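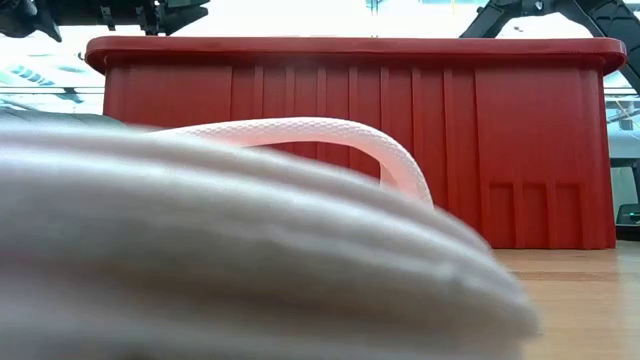

3. Reading Tocqueville in the union hall

I came to this part of the project sideways. I was going through letters that members of the Trudby reading circle wrote to each other, hoping for gossip (there's plenty!), and kept running into Tocqueville. I ended up with 3,426 letters, and 23 of them argue over what he meant by "association."

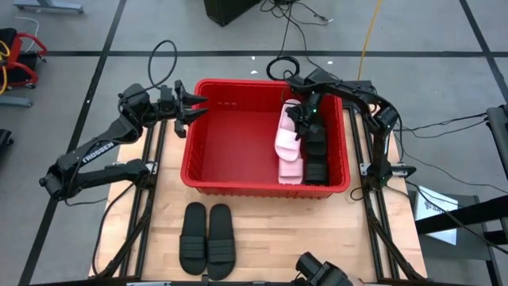 Figure 2. Footwear along the right side of a red bin.

Most of the writers skip the famous chapters on the tyranny of the majority and go straight for the bits on local clubs, which I love, and they read him pretty loosely – one letter from April has him practically founding a credit union. I don't think that's a mistake we should correct. They wanted a theory of meetings, and he had one lying around.
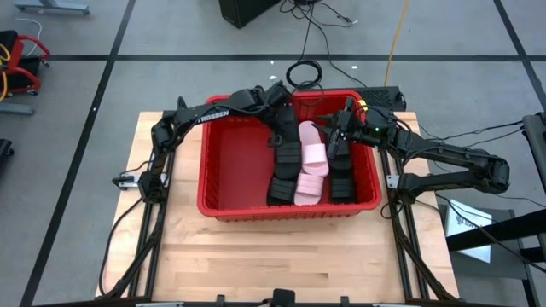
Malcolm Garside thinks I'm too easy on them here: a loose reading is still a reading of something, he wrote back on my draft, and the text has to be allowed to say no.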